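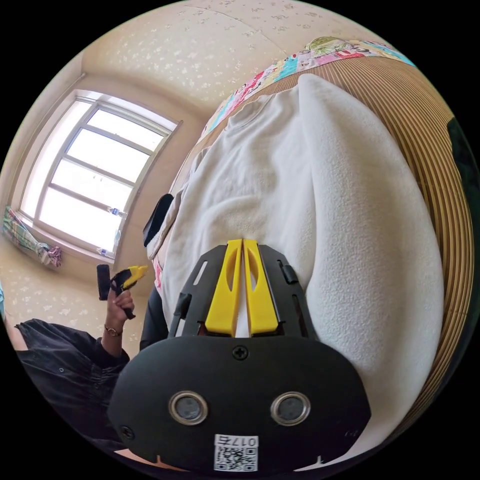 Bedding & Nursery > Mattresses and Covers

Oncombe Ribbed-Edge Day Mattress, Tan

A firm, low mattress for a guest room, a reading corner or a child's room. It can be used on a slatted base or straight on the floor, and it is wide enough to lay out and fold laundry on during the day. Shown with a white fleece top and a printed blanket, neither included.

The cover is tan, with a striped, ribbed edge running around the side. It comes off with a zipper on one long side. Wash it cold with like colors and dry it flat. Do not bleach. The ribbing may look a little wavy after the first wash and settles once the cover is back on.

The core is a single piece of foam. It ships rolled and needs a day in a warm room to reach full height. Corners are the last part to fill out. If one corner is still soft after 3 days, send us a photo and the batch number from the sewn-in label.

Pale fleece sheds on new fabric. Lint comes off the top of the cover with a damp cloth, but it collects in the grooves along the edge, where a soft brush works better. Dark clothing should be kept off the cover until it has been washed once.

Details
Cover: tan, removable, zippered
Edge: striped rib
Weight: 31 lb
Load limit: 200 lb
Handles: none
Made by: Waltach, for Oncombe

Sold separately
Strazds slatted base, low
Ilton quilted topper
Spare cover, tan

Shipping and returns
Mattresses leave the warehouse in one carton. Delivery is to the front door; carrying upstairs can be added at checkout. Returns are accepted with the cover unwashed and all labels attached. You do not need to roll the mattress up again, but please keep the carton.

The first run was nearly 1,000 pieces and has sold out. The current run has the same foam and a longer zipper, so spare covers from the first run are a tight fit. Orders placed now ship in January.

Questions about fit or spare covers go to Justinas Ozoliņš in customer service. Please include your order number.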